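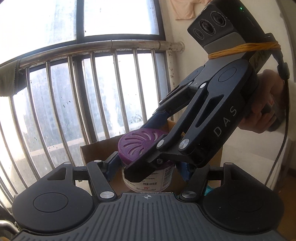 ### 3.2 Lidded canisters and outer boxes

Small dry goods sold by weight are often packed twice: once in a rigid canister with a press-on or screw lid, and again in a cardboard box that holds the canister during delivery. The second layer is seldom studied. Earlier work at Penonley treated the box as waste from the moment it was opened, although in our household records it often stayed in use as a place to stand the canister between servings.

We followed 48 households in Plorumau from June onwards. Each was asked to keep its usual habits and to note, for every canister, where it was stored, whether the outer box was kept, and how the lid was handled. The procedure was that of Urban, with one change - households could record a canister as "out" without giving a shelf or cupboard. The final set held 2,007 entries, of which nearly 400 were set aside as incomplete.

Figure 3 shows a canister of the kind considered in this section, with a purple lid bearing curved slots that run out from a central disc. The label is white and gives the content as 100 g per box (100克/盒). An open cardboard box stands behind the canister with its flaps raised.

**Figure 3.** Canister with patterned lid, in front of an open cardboard box.

Two measures were taken from the entries. The first, box retention, is the number of days between opening and disposal of the outer box. The second, return rate, is the share of uses after which the canister was put back inside the box. Retention was longer where the box had four whole flaps, and fell sharply once a flap had been torn. Return rate followed the same pattern but was more sensitive to the fit: boxes with less than 10 mm of clearance around the canister were used for a few days and then left empty.

Label position had little effect on either measure. Kováčik reports a stronger effect for labels printed on the lid, but the Meseck canisters used in that study were stored in deep drawers and seen from above. Our households mostly kept theirs at counter height, where the side of the canister faces the user. Lid colour was recorded but is not analysed here.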